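Right, drawer people, I need to talk about the little oak cube. Small thread, bear with me.

It came from a shop in Skedcombe that was clearing its shelves. No label, no box, one drawer. I'd gone in for a lampshade (did not get a lampshade).

For a week it's been the place where everything goes. Stamps, keys, the tape measure, a Rolora loyalty card I have never once used. You know the drawer. Everyone has the drawer.

So this morning I tipped the lot out and sorted it. Found a birthday card I was meant to post in February. Sorry Wycliffe Mwaipopo, it's a lovely card, you'll get it eventually!

Things that went straight in the bin: dried-up biros, a receipt so faded I couldn't tell you what it was for, a key that fits no lock I own. I tried it in everything, including the shed.

Things I kept and shouldn't have: foreign coins. Quite a lot of foreign coins. A button off a coat I gave away years ago.

Someone asked yesterday if I'd wax it. I've got a tin of Surnier on the shelf but I like the pale look and I'm scared it'll go orange like the bathroom stool did. Opinions welcome, especially from anyone who's used it on oak.

Also thinking about a liner. Felt? Cork? My sister says wallpaper offcuts and she's usually right about this sort of thing, annoyingly.

Anyway, look at it with nothing in it!

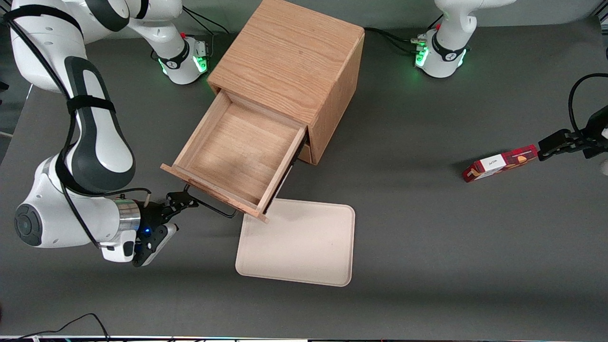 Light oak, drawer out, not a single biro. The beige tray is for the keys.

Before anyone asks, yes I do love the grain on the top. I'm not putting a plant on it. I've learned about plants and wood the hard way.

Next job is the kitchen one, the drawer with the string and the takeaway menus. Might need a sit down first.

If you've got a wax you swear by, tell me before the weekend or I'll chicken out and leave it bare.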